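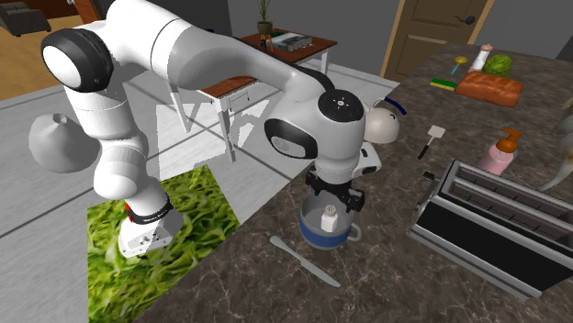
Gripper over the mug with the blue lower band, simulated kitchen.

Mar 23, 2023
Route workshop notebook, family day trips, Zirnorholm walk

Back from walking the island loop again, and I want to get this down while my calves are still complaining. We left off last time with the morning half more or less settled and the afternoon a mess, so I went out with the measuring wheel and did the whole shore path from the Humgate ferry landing to the old bathing huts. The wheel says 2371 meters. The printed trail map makes it look like a quick stroll, and I suppose it is if you're alone and in a good mood, but we're writing this for people who have grandparents on one arm and a child with a bucket on the other.

So, first thing for whoever picks up the draft: please take out the line that says "a short walk along the water." I wrote it, and I'm sorry. I'd put the distance in plainly and let families decide, and then mention the bus, which stops right behind the landing and lets you off above the huts. The catch is the stairs down from the bus stop. I counted them twice and got 177 both times (I did sit down in the middle of the second count, I'll admit). There's a handrail on the sea side the whole way, nice and solid, but no ramp. Anyone with a stroller is better off walking the shore path and taking it slow.

The path itself was lovely, by the way. I'd forgotten how pretty it gets past the boathouses, where the pines come right down to the rocks and everything smells like warm bark, even in March. A couple of spots were still soft from the snowmelt. I marked them on the big map on the wall in green pencil. The worst one is just before the footbridge, and somebody has laid planks over it, so it may be fine by the time the season opens.

Ferry notes. The winter timetable is still up at Humgate and the new one goes in sometime in April. The woman at the ticket window thought the first summer boat would leave Brekevden at 11, same as last year, but she said not to print it until they post it, so let's leave a blank in the proof. If it does go at 11, then our lunch problem gets bigger. The crossing plus the shore path puts everybody at the huts hungry and cross, with the only food back where they started.

Which brings me to Demchenko. The bakery has moved! It's now on the ferry side of the square in Brekevden, next to the shop with the kites in the window, and you can be in and out with a bag of rolls before the boat loads. I had the cardamom one and then went back for the cheese one, purely for the sake of the workshop. They'll pack a picnic if you ask the day before. I think that solves it: pick up lunch on the mainland, carry it over, eat on the flat rocks by the huts. I'd move the whole bakery paragraph up to the top of the page and drop the section about the island kiosk, which was shuttered and had last summer's ice cream prices still taped inside the glass.

Swimming. I put my hand in and took it right back out again. The little cove south of the huts is the one I'd send small children to, with a sandy bottom and a gentle slope as far out as I could see. The north side is prettier in pictures but it drops off quickly and the rocks are slick with weed. We had those the wrong way around in the draft, and that one really does need fixing before anything else goes out the door.

Things still bothering me:
Restrooms. The ones at the landing were open, the ones at the huts were locked. I need to find out if that's a winter thing.
Shade. Lots of it on the path, none at all at the cove. Suggest hats, maybe an umbrella if they have a wagon.
The rainy day page. We have 2 ideas on it and one is the boat museum, which I haven't been inside since they redid the ground floor.
The photo for the Zirnorholm page is from the wrong island. I'm almost certain of it now. The lighthouse has a red door and ours is white.

Measuring wheel is back on its hook, but the counter sticks a little when you reset it, so give it a good push. Spare rolls are in the tin by the kettle. Next time I'd like to do the path in the other direction, starting from the huts, and see how the timing works for the late boat back.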